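Classroom Practice 1: handout 6
Boards, magnets and putting paper up
Notes: Zsófia Pálfi (corrections to me or to Thulani Pillay before the October session)

Carrying on from last time. Had got as far as cleaning. Dry eraser first, damp cloth only if the marks have been on for days. Glossy boards pick up a grey haze if you only ever rub them dry. Don't use kitchen spray, Brestora room still has the dull patch.

Magnets. Keep them at one side, together, eraser under them. Then the rest of the surface is yours to write on. Colours don't mean anything unless you tell the class they do, and then you have to stick to it all term (Kagiso's group tried red = homework, gave up).

Putting a sheet up:
- wipe the spot first
- flat hand on the middle of the paper, smooth outwards
- top edge next, it's the bit that curls
- magnet on while the sheet is still held, not after
- one magnet for A5, two for A4, four if the window's open 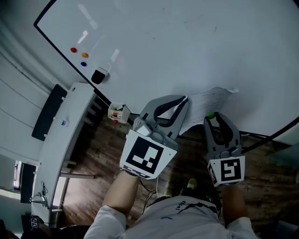

Fig. 1. Printed sheet held flat against the board, top edge slightly curled. Magnets and eraser at the left.

Glare. Stand at the back and look before they come in. Ceiling lights leave white streaks on a shiny board and small print vanishes under them. Move the sheet, or turn off the front row of lights if the switches alow it.

Print size: normal document text is no good past the first desks. Put it up for people to walk over and read, otherwise retype it big.

For next time: find the board in your placement room, try one sheet high and one low, write down wich you could read from the back. Half a page. Tshepo Kekana is collecting, room 57, before 4.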